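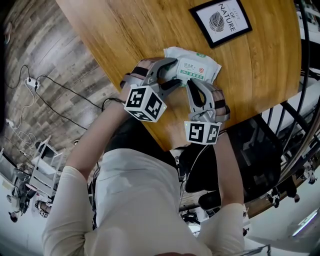 Can I use wet wipes to clean a wooden table?

For a quick wipe of crumbs or a sticky spot on a sealed table, a plain wet wipe is fine as long as you dry the wood right after. Keep them off waxed or oiled wood, and don't use the ones with alcohol or bleach on any wooden finish you care about.

Posted by Heledd Yorath

I should give the details. We have a shared work table, honey-colored wood, rounded edge, and people clean it with whatever pack of wipes is lying there. I typed the short answer above from what I found on the back of a floor care leaflet, but I'm not sure it covers my case. The table came secondhand in June and I have no idea what the finish is. There's now a dull patch near one end, and a couple of marker lines that won't come off. Is the dull patch damage or just residue? And what should I be using for the marker?

Chepkoech Nyaga

Find out what the finish is first. Put a drop of water somewhere that doesn't show, underneath if the underside was finished too. Leave it for 2 minutes. If it still sits in a bead, the top is most likely lacquered or varnished. If it has soaked in and gone dark, you have oil or wax or bare wood, and the wipes should go back in the drawer.

A dull patch on a lacquered table is residue more often than damage. Most wipes have a little soap or lotion in them, and when people go over the same area every day it builds up. Take a cloth wrung out in warm water with one drop of dish soap, wipe along the grain, then go over it again with plain water and dry it with a towel. You may have to do it twice. If it feels smooth again but still looks flat, the finish has worn thin there and cleaning won't bring it back.

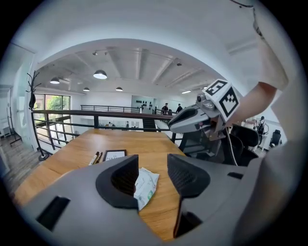 For the marker lines, it depends on the pen. Whiteboard marker usually comes off lacquer with a dry cloth, then a damp one. Permanent marker is harder. Rubbing alcohol will lift it, but it can also cloud shellac or lacquer, so try it underneath first and use a cotton swab, only on the line itself. I'd put up with a faint line before I'd risk a cloudy circle around it.

Also check what stays on the table all day. Anything with a frame or rubber feet traps moisture if it gets put back before the wood is dry — that's how I got a pale ring on mine.

Štefánia Jelínek

Just sand it. 300 grit, go with the grain, wipe it down, put on some oil. Did my kitchen table that way and it's fine.

Rhodri Skyrme

Please don't sand it before you've done the water test. If it's lacquer, sanding one patch leaves you with a patch that looks worse, and oil won't soak in evenly where some of the lacquer is left. It could be veneer too, so look at the edge and see if the grain carries on over it.

For everyday use I keep a folded microfiber cloth next to the wipes. One pass with the wipe, one with the cloth. People will do it if the cloth is already there.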